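# Tea, Indigo and a Very Patient Dyer

I've been promising you the dyer interview since May, and I finally got my notes typed up!

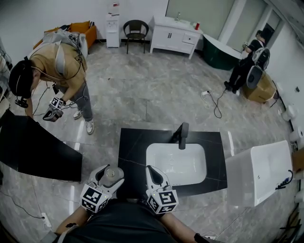 *Black stone with thin white veins, a white sink and a black gooseneck faucet.*

If you've bought sock yarn at any of the little fiber fairs near me, you've probably walked past the Jarnow Yarns table. Or you haven't walked past it, and you own three skeins of the dark teal like I do. The woman behind it dyes every bit of it herself, and she agreed to talk to me as long as I kept her name out of it ("put the yarn's name in, the yarn is the interesting one"). So I drove out to Condlow with a bag of knitting and a list of questions, and we got through maybe half the list because we kept stopping to pet things. Yarn things. She doesn't have a cat.

I asked how she got started, and she laughed at me. "I hated a sweater," she said. "I'd knit the whole thing in this oatmeal color, it took me all winter, and I looked like I had the flu in it. So I figured I couldn't make it worse." She overdyed it with onion skins, and it came out a kind of mustardy gold. She still wears it, and she had it on when I got there, with the cuffs reknit in a different wool that didn't take the color quite the same way. I love it. I want one.

From there it was a pretty quick slide. She dyed for herself, then for the women in her knitting group, and then a shop asked for 60 skeins and she said yes before she'd worked out where she would hang them all to dry. "I had yarn on the shower rod, I had it on the backs of the chairs. I had it on the ironing board. We ate standing up for a week."

I wanted to know about that teal, naturally. It's called Wokdale, and I'd always assumed that was a place. "It's a typo," she told me. "I meant to write something else on the label, and I'd already printed 473 of them, so it's Wokdale now." I asked what she'd meant to write and she wouldn't say! I pushed and pushed. She poured me more coffee.

The color starts as a yellow, from weld, and then goes into indigo for a few short dips. She was very firm about the short part. "People want to leave it in because it looks so green and pale when it comes out, and they think they've messed up. Take it out, let the air get at it, go do your dishes. Then look." If it's still too light, you dip again. You can always go darker, but going back is a headache, and she says she has a whole drawer of nearly black skeins from before she learned that.

We talked for a long time about bases, and I won't give you all of it, but here is the part my sock knitters will care about. She used to dye only a superwash merino with nylon. Now she has a second base she calls Amin, with no nylon in it, a tighter twist and some mohair for strength. I asked if it holds up at the heel, because I am murder on heels. "I've got a pair I've worn for 19 months," she said. "They've felted a little under the ball of the foot. No holes." She let me squish a skein and it's got more tooth than I expected, not scratchy to my hands, but it isn't baby-soft either. I bought one in undyed cream and one in a rusty pink, purely for research - don't tell my stash.

Then I asked the question a bunch of you sent me, which is whether naturally dyed yarn bleeds. She sighed, so I gather she hears it a lot. "Indigo can rub off on your fingers and your needles while you knit. That washes off. If it's coming out in the bath, rinse it again, cool water, and be patient with it." She'd keep it away from white stripes until you've swatched and washed the swatch. I've got a pair of birch needles that are now faintly blue at the tips, and I've decided they look fancy.

Was there a color she'd never managed? "A real clear gray. I get purple gray, I get green gray, I got one that looked like dishwater." She's tried oak galls with iron over and over, and she has the notebook to prove it, every page with a little tuft of wool taped in. She let me flip through it and I found my favorite on a page marked "NO" in capital letters. It was a soft brownish lilac. I begged. She says she can't remember how much iron went in, and the page doesn't say.

I've cast on with the rusty pink already, plain stockinette with a slipped-stitch heel, and I'm an inch past the cuff. Photos when there's a foot!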